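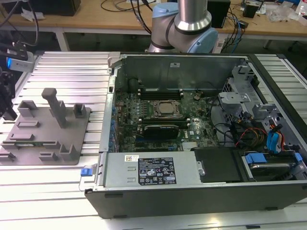
Taking it apart again: an open day at the Trinano recovery cell

By Toon Segers
January
Reading time: 8 minutes
Print this article | E-mail this article

Robots have been putting electronics together for decades. Getting one to take a computer apart is a newer and less settled trade, and the people at Trinano spent most of their open day explaining where the difficulty lies.

The company occupies a single-storey unit behind the Skurier freight depot. Visitors were taken through in groups of 15, with a short safety talk at the door and a longer technical one at the cell. The subject of the demonstration was a Dell desktop tower, laid on its side with the side panel off, on a table built from slotted aluminum extrusion. The programme calls for the arm to reach into the case and handle individual parts: memory, expansion cards, and in time the drives.

The choice of an ordinary office desktop is deliberate. Machines of this class are retired in large numbers by schools, clinics and government departments, usually in batches of the same model. A batch justifies the time spent teaching positions. Trinano's sorting contract with Bhatt, a refurbisher, covers 1,975 units in its first stage, and the parts worth recovering are mostly the ones that come out without a screwdriver.
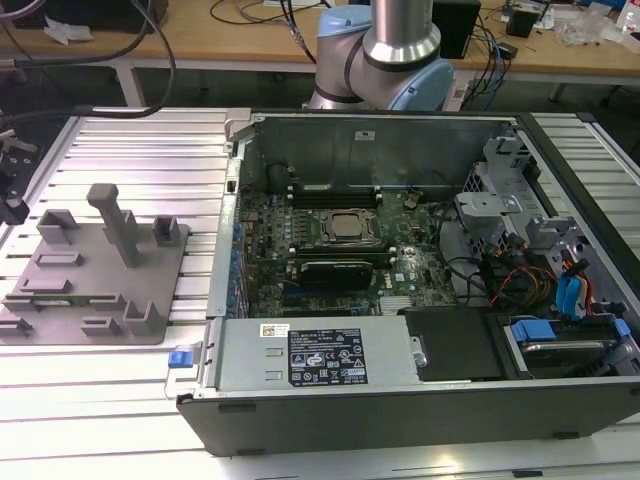
Positional error is the first item on the engineers' list. A tower on its side is a large, slightly flexible steel box, and it doesn't always sit flat. Rubber feet, a bent panel edge or a badly seated bezel can shift the motherboard by more than a memory slot will tolerate. The control software, which Trinano licenses under the name Ureck, runs a registration step before each task and corrects the taught points against the result. If the correction exceeds a set limit, the cycle stops and a technician is called over.

Cables are the second item. A circuit board is rigid and can be modelled. A bundle of power wires takes whatever shape the last person left it in, and two towers of the same model will differ. The present approach is to plan approach paths from directly above wherever possible, and to keep the tool out of the drive end of the case until the board work is finished. It costs some travel time. The engineers consider this acceptable at the current stage, when a cycle is judged on whether it completes and speed is recorded only for reference.

Then there is the matter of where to put things. Parts set down loosely on a flat table end up at random angles, and a two-finger gripper has trouble picking up a thin board lying on its face. Trinano prints its own fixture plates, with posts, slots and cradles raised from a flat base, so that each part has a defined place and a defined orientation. The plate sits on the table to the left of the tower. Several revisions have been made, mostly to the lead-in on the slots, and a new one can be printed overnight and fitted the next morning.

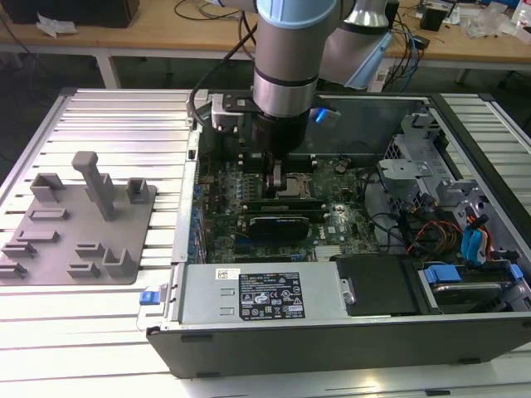 Access around the processor socket is tighter than most visitors expected. The fingers have to come down between the board's components with the wrist hardware still clear of the case walls, and the allowable tilt is small. Grip force is limited in software. The limit was set by trial on scrap boards, of which the company keeps a generous supply, and it differs by part: a memory module is held along its edges, while an expansion card can be held more firmly by the bracket or shroud.

Releasing a card is a two-stage operation. The retention latch has to be cleared before any upward force is applied, and a latch that is only partly open feels very much like one that is stuck. Trinano logs the force at the wrist throughout and compares it with a profile from known good extractions. The target for the trial is 300 consecutive attempts on one card position without operator help. The engineers would not give a current figure, saying that the count resets whenever the tooling is changed and that the tooling had been changed recently.

Questions from the floor were mostly about labour and throughput. A practised technician can strip a desktop quickly, and no one at the company claimed otherwise. Their case rests on the repetitive portion of the work and on traceability, as every part is logged against the unit it came from.
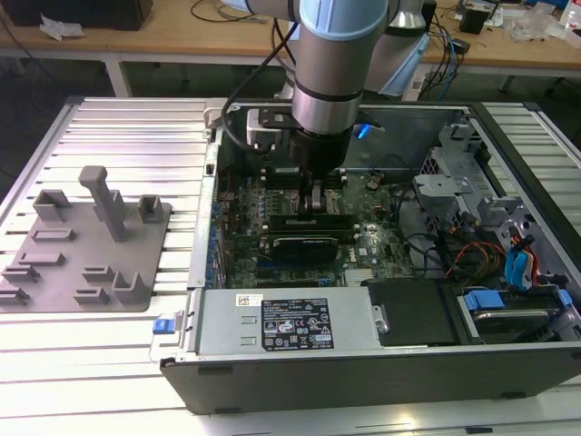

Marlene, from the afternoon group, asked whether any of it would carry over to laptops, where the parts are glued or buried under the keyboard. She had expected a flat no. The reply was that registration and force logging would transfer, but that the gripper and the fixtures would have to be designed again from scratch, and that no work on this is planned before the desktop trial closes.

She also wanted to know what becomes of a board that fails inspection. Under the present contract it goes back to Bhatt with the rest of the unit and is shredded for metal recovery. Trinano does no component-level repair and has no plans to start.

The cell will be open to visitors again once the drive removal sequence has been added. Closed-toe shoes are required, and bookings are taken at the front desk.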